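3rd April

Up before the alarm again, and my legs feel like two bags of wet sand. I swam 1,000 yards last night at the Fleltton pool, which I haven't done since August, and I got out feeling like an Olympian and then could barely work the clutch on the way home. I'd love to say I did it all in one go but there was a long rest in the middle where I pretended to fix my goggles.

The pool was packed, by the way. They've taken away the slow lane on evenings (why??) and now it's just medium and fast, so all of us slow people clog up medium and the medium people sigh at the wall. A man in a green cap passed me so many times I started to feel we were friends. I tried that breathing thing from the Trurari class, every third stroke instead of every second, and swallowed a fair amount of water. My left side is hopeless. I turn my head and it's like looking out of somebody else's window.

Still, I'm signed up for the Cuvden lake swim and I paid the money, so that's that. My number came in the mail this morning – 264 – and I put it up on the fridge where I'd have to look at it every time I want cheese. The letter says wetsuits are optional, and I read that line over about the water temperature a few times and did not feel optional at all. Mine still smells of last summer. I ought to hang it outside today if the rain holds off.

Looked at a new one online, a Weerakoon with the thicker chest panel, and closed the page pretty fast when I saw 200 dollars. Opened it again after lunch. Closed it again. I could sell the bike rack, I guess, but then I'd have to take pictures of it and answer messages from people asking if it's still available, and I'd sooner be cold.
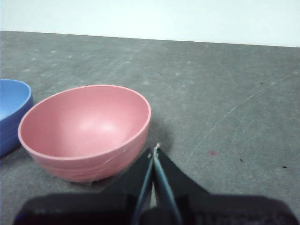 Swimming makes me so hungry it's a little scary. Last night I ate toast standing up, then the rest of the noodles, then went to bed and lay there thinking about cereal. So this morning I gave in and did it properly, oatmeal with a banana and way too much peanut butter. I want that deep pink bowl for it from now on, the rounded one with the ridges around the bottom half, as a normal cereal bowl doesn't come close on a day after a swim. I had seconds. Then a boiled egg. I'm going to have to put the grocery budget up if I keep this going till the lake.

Shoulders are sore on the right only, so I must be pulling crooked. Going to try 20 minutes of stretching tonight and no swim, and then back in tomorrow if I can lift my arms enough to get the cap on. Need to buy ear drops. Need to find the other flip-flop too, I walked out to the car last night in one and a sock.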